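Unterlegscheiben für die Statistik

13/08/2022

Der Greifer liegt in der Hand wie eine Bohrmaschine, nur leichter. Die Technikerin bei Ivura in Astalen führt ihn vor allem an kleine Metallteile heran. »Man lernt schnell, langsam zu werden«, sagt sie. Wer hastig zufasst, liefert Beispiele, mit denen das Lernsystem wenig anfangen kann.

1.378 Durchgänge hat ihr Team bisher aufgezeichnet, rund 940 davon gingen ins Training. Der Rest wurde verworfen. »Meistens war das Teil verdeckt – oder jemand hat zweimal angesetzt.« Fehlgriffe behält sie trotzdem, gesondert abgelegt.

Warum ausgerechnet Scheiben und Bolzen? »Flach, rund, glänzend. Das ist für die Maschine unangenehm.« Nach 30 Minuten wird abgewechselt, danach lässt die Konzentration nach. Im Oktober soll das Modell zum ersten Mal ohne Menschenhand greifen. Wie gut das klappt, will sie nicht schätzen. 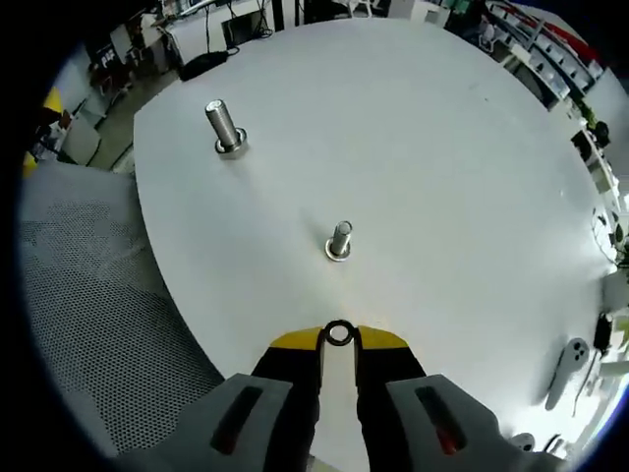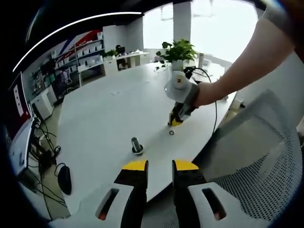
Handgeführte Greifer am weißen Tisch bei Ivura. Im ersten Bild klemmt eine Scheibe zwischen den gelben Spitzen.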